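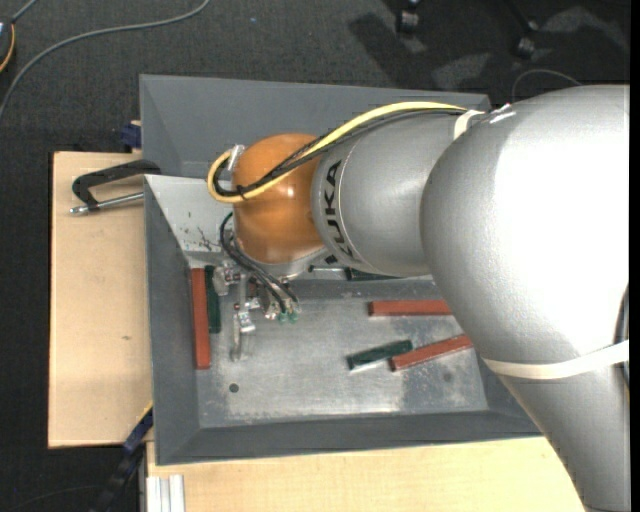

Gray metal bin, dark carpet.

7 June 2025

I gave up my desk at the shared office in Drenton last month, and several people have asked how working from home is going. Mostly fine. The commute was 20 miles each way on the Pledville road, and I don't miss it.

What I did not expect was how much I'd think about lunch. At the office I ate whatever Tegwen had brought too much of, usually lentils. At home I eat toast standing up. Last week I started cooking a pot of soup every Sunday night -- onions, carrots, a can of beans -- and that gets me through four days. The fifth day is still toast.

The money is better. Between the desk fee and gas I was spending about 800 dollars a month, and part of that now goes toward a decent chair. The kitchen one was hurting my back by noon.

The quiet is harder. I work in the back bedroom, and some days the first person I talk to is the mail carrier. I've started walking down to the library at 8 and doing my email there before coming home for the real work. Dénes says I should just rent a desk again. I may, in September, when the lease on the car is up and I know what I can afford.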